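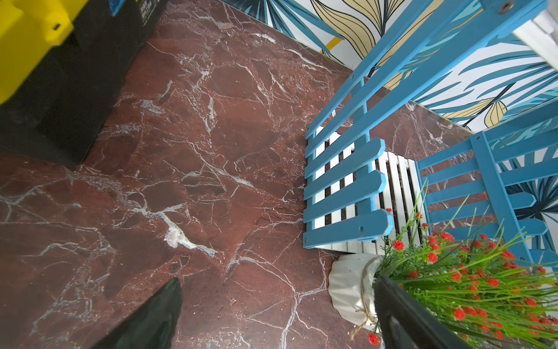 Call for participants: sorting and packing of room fittings

Hostero is looking for 10 participants for a practical study of how people clear, sort and pack the contents of furnished rooms. The items include storage containers, wooden fence panels, small furniture and soft goods. The rooms have hard, polished floors and papered walls, and part of the study concerns how items are moved without marking either.

Tasks
Each participant completes 16 short tasks. Typical tasks are:
- moving a container to a given place and closing its lid
- standing fence panels upright against a wall, then laying them flat
- grouping loose items by size and packing them
- returning the room to its starting layout from a printed plan

A task ends when the participant says it is finished. There is no time limit, but most take less than 30 minutes. Breaks are taken between tasks - not during them.

Requirements
Participants must be 18 or over and able to kneel, bend and lift a part-filled container. Experience in removals, cleaning or shop work is useful but not required. Flat shoes with clean, non-marking soles must be worn. Gloves are supplied in three sizes.

Payment
The fee is 229 euros for the full set of tasks, paid by bank transfer after the last session. Travel is not refunded. Participants who leave early are paid for the tasks completed.

How to apply
Write to Florencia Orellana at the Hostero study office, giving your name, age, shoe size and glove size. State any dates on which you cannot attend. Applications close on January 17, 2022. Questions about lifting or access should be sent to Kedir Nigatu at the same office.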